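Bin picking, block cell -- notebook, April
Entry by Usman Orakzai, started after lunch

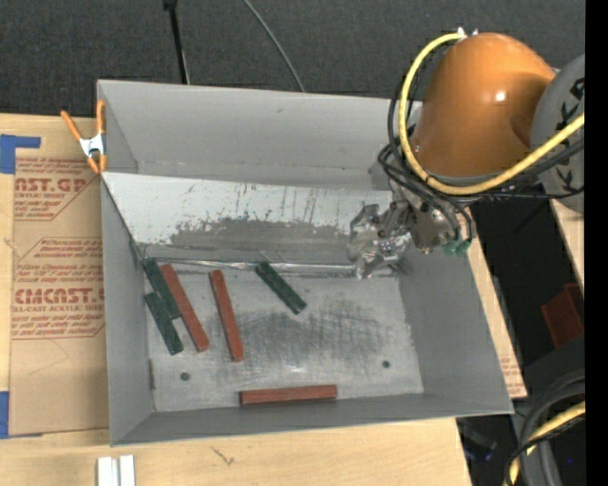
Continuing from where Nusrat stopped. Her question was why the planner refuses so many grasps which look easy to a person. I wanted to answer it before we change any more weights in the scoring, because we changed them twice already and I can't say what either change did.

I ran Plendik in replay mode on the saved depth frames, 50 of them, with the arm stopped. The segmenter gives a mask for each block and the grasp sampler puts candidates along the long sides. Then the collision check removes the ones where a finger would touch the wall or a neighbour.

Result: in 39 frames at least one candidate survives. In the others the list is empty, and the cell then goes to the "stir" motion, which Shazia does not like and I also don't.

I looked into the empty ones by hand. Mostly there are two causes.

First, the shiny strip where the slope meets the floor. The depth has holes there, and the filter fills the holes with the nearest valid value, so the strip becomes a small ridge that does not exist. Any block with its end on or near the strip gets a false obstacle at this end. I confirmed it by painting the strip out of the depth map in four frames. All four gave candidates again.

Second, blocks lying nearly parallel and close to each other. The mask of a green one and the mask of its neighbour are merged into one long shape, and the sampler then wants to open wider than the gripper can. Red against green is separated properly. Green against green is the bad case, also because the green is dark and the edges are weak in the colour image.

The scuffs on the floor I suspected too, but I find no false masks from them. I leave this alone.

About the block against the front wall: the planner is right to refuse the grasp from the wall side, there is no room for the finger. But it should still propose to take it by the short ends. It doesn't, because the sampler only looks at long sides. This was my decision in the first version and I had forgotten it. Sorry Nusrat.

Changes made today:
Hole filling is now off inside a band along the strip. The band is given in bin coordinates, so it must be measured again if somebody moves the bin.
End grasps added to the sampler, with a lower score than side grasps.
Approach angle limit raised to 30 degrees, only for blocks near a wall. I have checked this one in simulation only.

Replay again on the same frames is running while I write. I will put the numbers on the next page, not here.

To ask Fouzia: does the collision model of the wrist include the hoses and the yellow cable? I see only the rigid parts in the file. With the steeper approach the hoses may come closer to the right wall, and I prefer not to learn this from the real arm.

To ask Zubaida: can the Tarar logger save the rejected candidates together with the reason? At present I rebuild them from the replay and it is slow work.

17:20 -- replay stopped at frame 2 with a missing transform. My mistake, the band uses the old name of the bin frame. Corrected and started again.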